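3.2 Stop rules in simulation

I'll admit I used to treat safe-distance rules as paperwork. Then we replayed 887 Mukik episodes against the Stoica checklist, and 787 passed – fewer than I'd hoped. So we now write the stop rule down before anyone touches the policy.

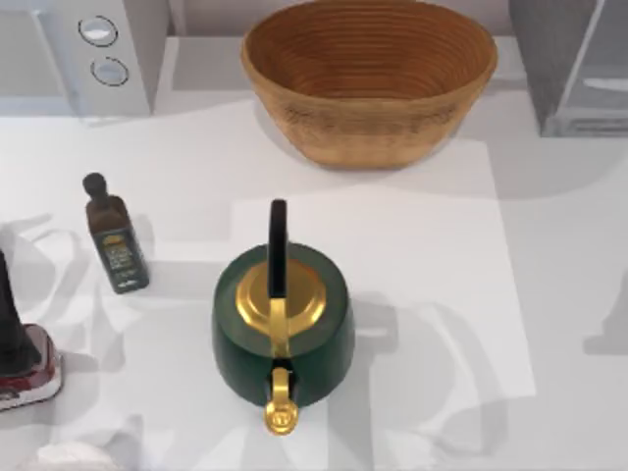
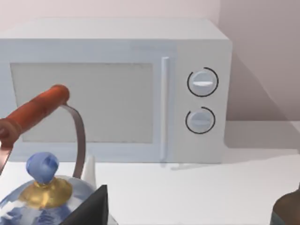
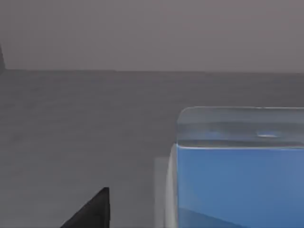 Figure 7. Simulated views used in the rule check. First and second: kettles on a white countertop. Third: a clear container and a gripper finger.

Séverine Deschamps wanted one margin for every object, and I came around to that.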